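Kasprzak to Sell the Table That Started the Argument

Office furniture maker adds Budetti worktable to its regular line in July, after 11 prototypes and a great deal of sanding

For immediate release

Kasprzak, the family-owned maker of worktables and benches, will begin regular sales of the Budetti in July. It is a table. It has a flat top, it is pale, and the company has spent far longer on it than anyone there likes to admit in front of the bank.

The Budetti was drawn up for people who work standing or sitting at a shared surface and are tired of fighting it. Repair benches, mail rooms, classrooms and hobby rooms were all on the list from the beginning. So was one dentist, who wrote in asking for something that did not glare at her under a desk lamp. Her letter is still pinned up in the finishing shop, next to the holiday schedule.

Most of the work went into the top. Earlier Kasprzak tables came in a bright gloss white that looked very fine in the catalog and showed every thumbprint by lunchtime. The Budetti top is matte, in a pale grey-white that the company calls Urnen. The name was chosen by a vote of the whole staff, 78 people, and won by a margin the company has agreed not to discuss.

"We had one job, which was to make a top you don't notice," said Reginald Wojcik, head of product at Kasprzak. "I have now looked at it every working day for so long that I notice nothing else. My wife has asked me to stop running my hand over other people's counters."

Small parts were a particular concern. Customers told the company that screws, beads and buttons vanish on dark wood and get lost in the shine on a gloss top. Pale grey was the compromise, and the finishing shop spent most of one spring putting little things down on sample boards and walking away from them. Mr. Wojcik lost a collar button in this way and considers it a contribution to the project.

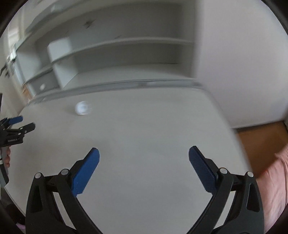 Matte, pale and mostly bare: a grey-white tabletop with a small round white object at the far left and a pair of blue gripping pads in front.

The first run will be 3000 tables. Kasprzak had planned for fewer, but orders from dealers came in ahead of the price list, a situation the sales office describes as "flattering and a bit of a nuisance." Dealers who ordered early will be served first. Dealers who ordered early and then phoned every Tuesday to ask about it will also be served first, though with less warmth.

Each Budetti ships flat with legs, hardware and a single sheet of instructions. The company tested the sheet on its own accounting department, with a target time of 30 minutes for assembly. Accounting made it with time to spare and has since asked that this be mentioned in print.

Delivery will be handled by Tranditz, which has carried Kasprzak furniture for years and has strong opinions about stairwells. Buyers are asked to measure their doors before ordering. They are asked again on the order form, and once more in the confirmation email.

The Urnen finish can be cleaned with a damp cloth and mild soap. Kasprzak does not recommend scouring pads, paint thinner or the method one early tester used, which involved a belt sander and a clear conscience. The finish will also be offered on the company's existing benches later in the year, once the shop has caught up with the tables.

A darker top is under discussion. Mr. Wojcik has asked to be on vacation when the samples arrive.

About Kasprzak

Kasprzak makes worktables, benches and shelving for schools, workshops and offices. Its furniture is sold through independent dealers and at the factory counter, which is open weekdays until 4 p.m., or until the coffee runs out.

Press contact: Reginald Wojcik, Kasprzak product office. Finish samples are available to dealers and press on request. Please return them.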